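Waiting on a Callback: What Hourly Job Ads Say and What Applicants Hear
Project report, Work and Organizations seminar
Yu-ting Tam

I turned the first draft of this in November and it was a mess, so if you read that one, please forget it. This version has the cleaned-up ad data and the interviews I hadn't typed up yet.
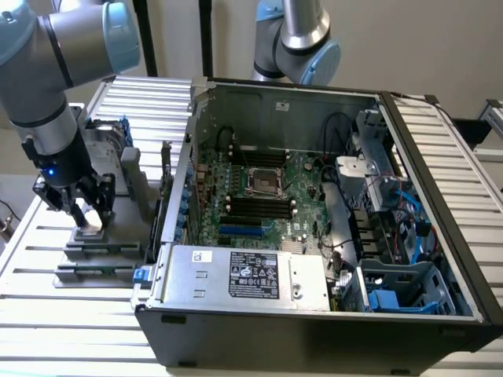
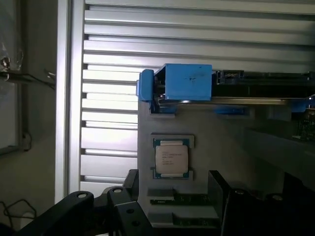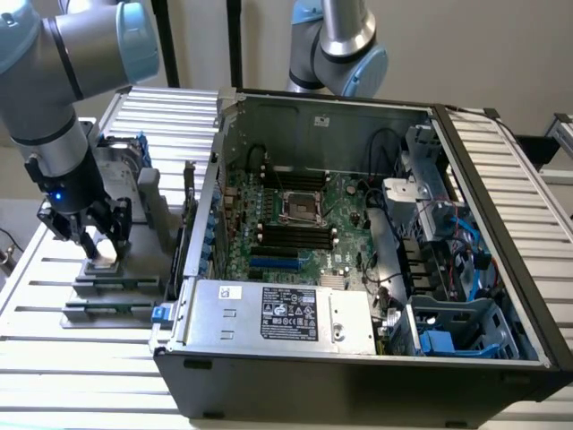 Robot arm and gripper at the parts fixture; gripper fingers and a processor chip in its slot; open desktop tower on the bench.

Where the idea came from

The summer before this class I applied for eleven jobs in Stoltow and heard back from two. One was a garden center that called me at 7:40 in the morning and asked if I could start at nine. The other was a bakery that wrote to say the position had been filled, four weeks after I'd gotten hired somewhere else. The other nine, nothing. My roommate had the same kind of summer, and we spent a lot of it arguing over whether it was us or the ads. She thought we were bad at applying. I thought the ads were so vague that we were applying to the wrong things. So when the project list came around and "local labor market, any angle" was on it, I grabbed it.

My question ended up being pretty simple: what do ads for hourly work in my area tell you, and does that match what applicants say they need to know before they bother applying?

What I collected

I pulled ads from three places: the Stoltow community board, the Borell county jobs page, and the paper flyers in the windows along Mellor Street (I walked it every other week with my phone and a granola bar). The two online sources gave me 2,358 postings before cleaning. That sounds like a lot, but most of it was junk for my purposes. The same warehouse ad got reposted every few days, plenty of postings were for salaried jobs, and there was a whole family of "be your own boss" listings that I threw out after reading maybe a dozen of them. Once I took out duplicates and anything that wasn't hourly, and added the window flyers, I had 227 ads to work with.

I read all of them. I know there are ways to get a script to do it, and my first draft tried that with keyword matching, but it kept marking "pay attention to detail" as an ad that mentioned pay. So I gave up and made a spreadsheet with yes/no columns: pay given, hours given, location given, how to apply, who to ask for, and when you'd hear back.

Then I talked to people. I put up a sign-up sheet at the library and did short interviews with anyone who had applied for an hourly job in the past year. I wanted thirty people and got nineteen. Fine.

What the ads say

Pay was the big one. Only 68 of the ads gave an actual number or range. A lot of the rest said "competitive" or "based on experience," and one flyer said "good money" with a smiley face, which I counted as a no, although I went back and forth on it.

Hours were better. Restaurants and shops mostly told you which shifts they needed, probably so they don't get forty calls from people who can't work weekends. Cleaning and warehouse ads were the worst for this. "Flexible schedule" showed up over and over, and there was no way to tell whose flexibility they meant.

The column I was most curious about was the last one, when you'd hear back. Three ads had it. I had a theory going in that small businesses would be better at this, and I can't say anything about that with 3 ads! Two were from a dental office and one was from Zudalura, the big frozen foods place out past the county line, which told applicants they'd get a text within a week either way.

Window flyers surprised me. I expected them to have less information than the online ads and a few of them were just HELP WANTED and a phone number. But as a group they were more likely to name a person ("ask for the day manager") and a good time to come in. Several people I interviewed brought this up without me asking. Having a time to walk in at made them feel like the job was real.

What applicants told me

Almost everyone put pay first, no shock there. What came second was the bus. Stoltow's evening service is thin, and people wanted to know whether a closing shift would end before the last one left. Not a single ad I read mentioned it, and I'm guilty of not having a column for it because I never thought of it until the fourth interview. I should have gone back and checked whether end times were listed separately from start times. I ran out of weeks.

People also had a whole system for decoding ads. "Fast-paced" meant short-staffed. "Like a family" was a bad sign to everyone under thirty and a neutral one to the two people over fifty. "Hiring immediately" was split, because some took it as good news and some figured everyone had just quit. I love this part of the data and could have done the entire project on it.

The silence after applying bothered people more than getting turned down. One woman told me she'd kept a weekend free for two weeks in a row in case a store called about a trial shift.

Problems

My interviews came from one library, and people who use the library to apply for jobs are not all applicants. I also did all the coding on my own, so there's no second reader to catch me. My instructor suggested having a classmate recode a sample of the ads, and I agree that it should be the first thing fixed if I keep going with this in the spring.

I didn't talk to any employers. I asked four, and the one who said yes had to cancel.

If I did it again

Add columns for end of shift and for transit. Start the window walks earlier, before the holiday hiring signs go up. Write up each interview the same night, since my notes from the fifth one just say "bus!!! see above" and there is nothing above.

The spreadsheet and the interview questions are in the class folder under my last name.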